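3. Serving from the pot

3.1 What the diaries said

The household diaries collected in the Fledano survey gave us around 2000 entries that mention a countertop steamer. Most of them deal with cooking: what went in, how long it stayed in, whether it came out as expected. A smaller group deals with what comes next, when the lid is off and the food has to get from the basket to a plate. We had not planned to look at this part of the meal. It came up so often in the comments on steamed buns that we gave it a section of its own.

Buns cause more trouble at this point than vegetables or fish. A bun has no edge to get under. Its top is a thin skin that dents easily and tears if it is pinched while still damp, and its underside sticks to bare metal. Diary writers complained about torn bottoms, about fingers burned on the rim, and about water running off the lid onto the table or back onto the food. Several wrote that they took the whole basket out to avoid reaching into it and then had nowhere to put it down.

Three ways of serving were described. Some people lift the basket out and tip or slide the buns onto a dish. Some bring the pot to the table and let everyone take their own. The rest leave the pot where it is, take the lid off, and move the buns one at a time to a plate beside it. The last way was the most common among people who lived alone or with one other person, and it is the one followed in the rest of this section.

3.2 Table and equipment

We used a white rectangular table against a plain wall, with nothing on it that was not part of the task. The pot was an electric steamer of the small kind sold for one or two people. The base is cream-white and rounded, with a control knob low on the front and a short white handle on each side below the rim. A stainless steel basket sits inside. Its floor is flat and full of small round holes, and its walls are smooth. The lid is glass with a thin dark metal rim and a cream-colored handle in the center, and it has a few small vent holes.

For a plate we chose a large round one, white, shallow, with a broad flat center and only a slightly raised rim. Deep bowls were tried first and given up. Buns set down in a bowl roll toward the middle and press against each other, and the skins stick together where they touch. On a flat plate each bun stays where it is put, and there is room to leave a gap.

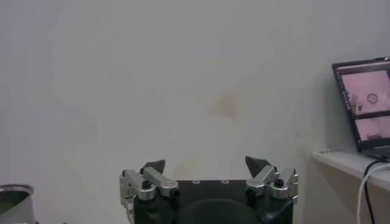 Vol. 10, Issue 2

The dough was a plain wheat dough with yeast and a little sugar, shaped round and proofed in a covered tray. We kept to one recipe throughout. Filled buns were left out because a leaking filling changes how the bottom sticks, and this would have mixed two problems. The base was filled with 300 ml of cold water before each run. After the cooking time was up, the pot was switched off and left closed for 2 minutes before the lid was raised. Diary writers often mention this wait, usually as advice from a parent, and give the reason that buns collapse when cold air reaches them too quickly. We did not test the claim and simply followed the habit.

3.3 Where things go

The layout was settled by trial. We started with the plate in front of the pot, as in the drawings that came with the diary forms. It was awkward. The path from the basket to the plate then runs over the control knob, and a dropped bun lands against the front of the pot. Moving the plate to one side shortened the path and left the front clear. With the pot near the center of the table and the plate directly to the right, a bun has to clear the rim and one side handle and can then be lowered almost at once.

The lid was the harder question. In the diaries it ends up in many places: in the sink, upside down on the counter, leaned against a wall, balanced across a cup. A glass lid that has just come off a pot carries a good deal of water on its inner side, and how it is turned decides where the water goes. Held level and moved sideways, it drips across whatever is beneath it. Tilted over the pot for a moment first, it drains back into the basket, and buns lying directly below get wet spots. Our practice was to tilt it away from the buns, toward the left wall of the basket, and then lay it flat on the left side of the table, well away from the plate. Keeping the lid and the plate on opposite sides of the pot meant that water and food did not share any part of the table. We kept this layout for the rest of the work (Figure 1).

Figure 1. Table layout for serving, with the lid lying flat on the left, the steamer near the center and the plate on the right. One bun is above the right rim of the steamer, and three are in the basket.

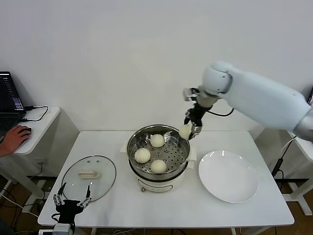 A left-handed person would want the whole arrangement reversed, and there is nothing in the shape of the pot to prevent it. Both side handles are the same, and the knob faces forward in either case. The one thing that may decide the matter is the cord. On a kitchen counter the nearest outlet is often on a fixed side, and diary writers did not like having a cord pass under the plate.

3.4 Placing buns in the basket

How the buns are placed before cooking matters as much as how they are taken out. They grow while they steam. Buns that were a finger's width apart when the lid went on can be touching at the end, and a pair that has joined will tear when one of them is lifted. In a round basket of this size we found that a loose triangle works well, with one bun toward the back and the other two toward the front on either side. An extra bun can be fitted in, but the gaps become narrow and the last ones to come out are the only ones that come out easily.

Buns set against the steel wall were the worst. The side that touched the metal stayed wet and lost its skin when the bun was moved. Paper under each bun solved the sticking but was a nuisance on the plate, where it had to be peeled off. A thin wipe of oil on the basket floor was nearly as good. Cabbage leaves, suggested in many of the diaries, did well too, though they covered the holes and we had to trim them.

3.5 Lifting

A bun should be held at its sides, low down, where it is firmest. Pressure on the top leaves a dent that does not come back. Holding too close to the bottom, on the other hand, brings whatever is doing the holding against the basket floor, and there is a risk of scraping. We went for a point slightly below the widest part. The first movement is straight up. Any sideways pull while the underside is still attached will take a piece out of it, and most of the torn bottoms described in the diaries probably come from this. Once the bun is free, it can go sideways over the rim.

The bun nearest the plate was taken first. It clears space on that side, and the others then pass over an open part of the basket. Taking the back bun first was possible but led to brushing against the ones in front on a few occasions. Left in the open pot, buns dry on top and go on taking up moisture from below, and after 10 minutes the difference between the two sides could be felt when they were broken open. People who eat slowly and serve themselves from the pot will know the effect. Putting the lid back between servings helps the tops, but it brings back the dripping described in 3.3.

On the plate, the buns were set down in the order they came out, beginning at the far side. This kept the near side free and meant that no bun was carried over another. Small points of this kind are missing from the printed instructions we looked at. The Nolto and Komitlow leaflets both end at the moment the timer rings. The Palamarchuk booklet has a half page on serving, but it assumes that the basket is lifted out whole and says nothing about where the lid should go.

3.6 Limits

All of this applies to a small pot with a single basket. Stacked steamers raise other questions, mainly where to put the upper tier, and we have left them for later. The table was also far emptier than most kitchen counters. Erzsébet Vincze, who coded the diary entries, noted that lack of space was the most frequent complaint after sticking, and a layout that needs free room on both sides of the pot will not suit everyone. Where only one side is free, we would give it to the plate and put the lid in the sink.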